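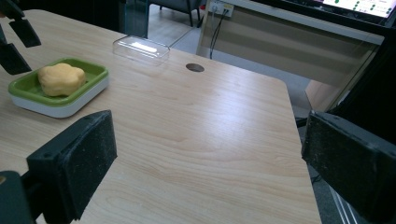 Table (furniture)

A table is a piece of furniture with a raised flat top, used for eating, working, playing games, or holding objects. The top is usually supported by legs, a central column, or a pair of trestles. Tables differ from desks, which often have drawers and are meant for one person, and from counters, which are normally fixed to a wall or floor.

Etymology

The English word comes from the Latin tabula, meaning a board, plank, or flat piece. Old English had a form of the word that meant a writing tablet or game board. Under the influence of Old French, it came to mean the piece of furniture, replacing the older word "board." The earlier sense survives in phrases such as "room and board."

History

Small stands of stone and wood were in use in ancient Egypt, where they kept food and other goods off the floor. The Greeks ate from low, light tables that could be pushed under a couch when the meal was over. Roman households used several kinds, including a half-moon table called a mensa lunata and small three-legged tables with curved supports. Costly examples had tops of marble or of citrus wood from North Africa.

In medieval Europe the most common dining table was a long board laid across trestles. It could be taken down after the meal to clear the hall for other uses. Heavier tables with fixed legs joined by stretchers became more usual in the sixteenth century. The draw-leaf table, with extra leaves that slide out from under the main top, dates from the same period. The gateleg table became popular in England in the seventeenth century and was later made in the American colonies.

Factory production in the nineteenth century lowered prices. Machine-cut veneer made it possible to cover cheaper wood with a thin layer of walnut or mahogany. In the twentieth century makers turned to steel tube, molded plastic, and particleboard, and tables sold in flat packs for assembly at home became common.

Construction

Most four-legged wooden tables have an apron, a frame of narrow boards that joins the legs just below the top. The legs are commonly fixed to the apron with mortise and tenon joints, dowels, or metal corner brackets. Stretchers may be added lower down to keep the legs from spreading.

Solid wood swells and shrinks across the grain as the humidity changes, while its length stays nearly the same. A wide top that is glued or screwed tightly to its base can split in a dry winter. Makers allow for this with wooden buttons, slotted screw holes, or metal clips that hold the top down but let it move sideways. Breadboard ends, which are narrow boards fitted across the ends of a top, help keep it flat and also need room for movement.

Types

Dining tables are made in rectangular, round, and oval forms, and many can be extended.

Coffee tables are low and stand in front of a sofa.

Drop-leaf tables have hinged sections that hang down when not in use.

Nesting tables come in graduated sizes and are stored one beneath another.

Pedestal tables rest on a single column, leaving more room for the knees.

Workbenches are strong tables for manual work and are often fitted with a vise.

Finishes and care

Oil and wax finishes are easy to renew but give limited protection against water. Shellac dries quickly and can be polished to a high shine, though alcohol damages it. Varnish and polyurethane form a harder film and are widely used on dining tables. White rings left by hot or wet dishes are usually caused by moisture trapped in the finish, and many can be removed without stripping the surface. Dark rings often mean that water has reached the wood.

See also

Bench
Desk
Joinery
Veneer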